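Visit to the Wuritness Archive, 6/26/20

Members of the Nondell Local History Society visited the parish archive at Wuritness on the above date. The visit concerned the Esten Races, held each December on the Afridi farm until the course was given up.

The archive holds 3,374 items, of which nearly 1,459 have been listed. Members were shown two account books, a steward's notebook and the subscription list for the first meeting. The notebook gives the order of finish for eight races – and, in several cases, the objections lodged afterwards. The line of the course was then walked as far as the lower gate.

Copies of the subscription list may be consulted at Nondell library on request to Shamim Hayat.
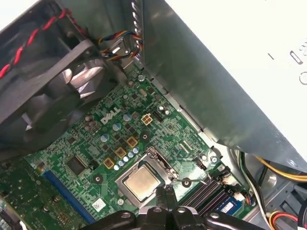
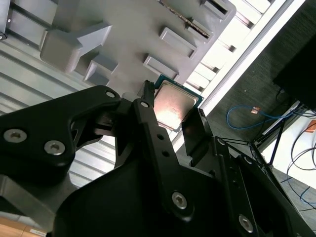
Tanveer Malik has since written to say that the lower gate was the start, and that the finish lay two fields further up, beside the old lime kiln.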